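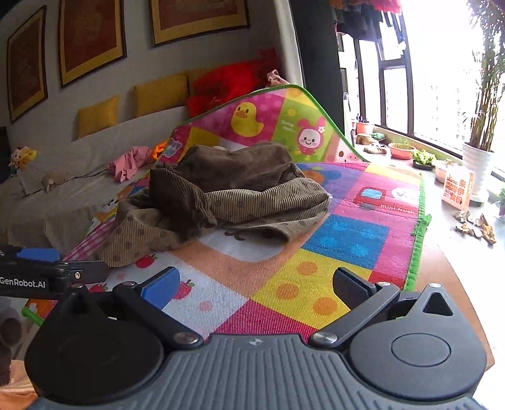
**What must be in place before the hand-held grippers are used on cloth?**

Every fastener has been checked by hand, both finger pads are sound, and the person holding the tool has signed the sheet for that day.

---

# Home Build Inspection Checklist — Hand-Held Grippers, Soft Goods Work

Project: Drolleck folding arm, home site, Sillport
Date of inspection: May 21, 2024
Inspected by: Jarmila Sokol
Present: Otakar Danko (builder), Gwenllian Gough (householder)
Sheet to be kept with: Pisley workshop binder, section 6

Marks used: **P** pass, **A** pass with action, **F** fail, **N/A** not applicable on the day.

## 1. Grippers, mechanical

- [x] **P** — Pivot screws seated, no play felt at the linkages.
- [x] **P** — Smaller fasteners at the upper joints present and tight.
- [x] **A** — Finger pads clean and firmly fixed.
- [x] **P** — Jaws open and close through full travel without catching.
- [x] **P** — Housings free of cracks and sharp edges.

*Comment (J. Sokol):* The gripper examined first has a blue pad on the left finger and a black textured pad on the right. The previous sheet did not record pad colours at all. Pads are to be entered individually from now on, left and right, with the date each was fitted. One corner of the black pad could be lifted with a fingernail. It has been reglued and is to be looked at again before the next session.

*Comment (O. Danko):* Agreed. The black pads grip corduroy better than the blue ones but the adhesive we have been using is not up to it. I have asked Aranda for the thicker tape.

## 2. Grippers, electrical

- [x] **P** — Cable strain relief sound at the tool end.
- [x] **A** — Cable sleeve intact over full length.
- [x] **P** — Power supply labelled and matched to the tool.
- [ ] **N/A** — Spare battery pack stored in its box.

*Comment:* Sleeve worn through on the second tool's cable close to the plug. The conductor insulation underneath is not marked. Sleeve to be replaced. The tool may be used in the meantime provided the worn part is taped and the cable is kept off the floor. The battery pack was at Pisley on the day of inspection and will be covered by the workshop's own sheet.

## 3. Working surface

- [x] **P** — Surface padded and free of pins, clips and loose buttons.
- [x] **A** — Nothing along the border that could be caught in a jaw.
- [x] **P** — Surface does not slide when pulled by hand.
- [x] **P** — Room for the operator to kneel or sit without leaning on the tool.

*Comment:* The play mat has been accepted as a working surface for garment trials. Its printed squares are useful to Mr. Danko for testing whether the software can tell cloth from a busy background, and there is no safety objection to it. The ruffled green border and the knotted tie on it are another matter. A jaw that closes on the tie could drag the mat and whatever is lying on it. Ties are to be tucked under before each session.

*Comment (G. Gough):* The mat goes through the wash at 60 degrees and I would ask that no tape be stuck to the printed side.

*Reply (J. Sokol):* Noted. Tape to the underside only.

## 4. Garments and test pieces

- [x] **P** — Pockets emptied.
- [x] **P** — Zips closed, drawcords removed or tied short.
- [x] **P** — Garment dry.
- [ ] **F** — Garment entered in the log before use.

*Comment:* The brown corduroy piece was in use and had no log entry. It has since been entered as item 242. Corduroy sheds lint, and lint in the linkages was the cause of the stiff finger reported in February. Brush out the joints after every session in which ribbed or napped cloth is handled. A dry paintbrush is suitable. Compressed air is not to be used in the living room.

## 5. Room and surroundings

- [x] **P** — Tools kept clear of the windowsill and the plants on it.
- [x] **A** — Sofa clear of cords within reach of the work.
- [x] **P** — Enough daylight to work by; glare not a hazard to the operator.
- [x] **P** — Walkway to the door kept open.

*Comment:* A thin dark cord was lying on the sofa seat among clothing. It is to be coiled and put away before work starts. Planters on the ledge are not to be watered during a session, nor in the half hour before one.

## 6. People

- [x] **P** — Operator has read the current sheet.
- [x] **P** — Sleeves rolled, rings and bracelets off.
- [x] **P** — Second adult in the house while a tool is powered.
- [x] **A** — Children kept out of the room while a tool is powered.

*Comment:* Ms. Gough has agreed to this last point, but the rule is not written down anywhere in the house. A notice is to be fixed to the living room door at adult eye height. Radoslava Hudec will supply the wording used at Pisley.

## 7. Actions arising

| Action | Who | Status |
|---|---|---|
| Replace adhesive on black pads | Danko | Waiting on tape |
| New sleeve, second tool cable | Danko | Open |
| Tuck mat ties before each session | Operator | Standing |
| Enter all test garments in log | Hudec | Begun |
| Notice for living room door | Hudec | Open |
| Coil and store cord from sofa | Gough | Done on the day |

**Overall result:** Passed with actions. Work on soft goods may continue under this sheet for 7 weeks, after which a fresh inspection is required. The failed item in section 4 has been corrected and does not prevent use.

Powered trials with the arm itself are not covered here. They remain at the Pisley workshop until Serena Colombo has signed off the emergency stop — please do not bring the arm to the house before then, even for fitting.

Signed: J. Sokol
Countersigned: O. Danko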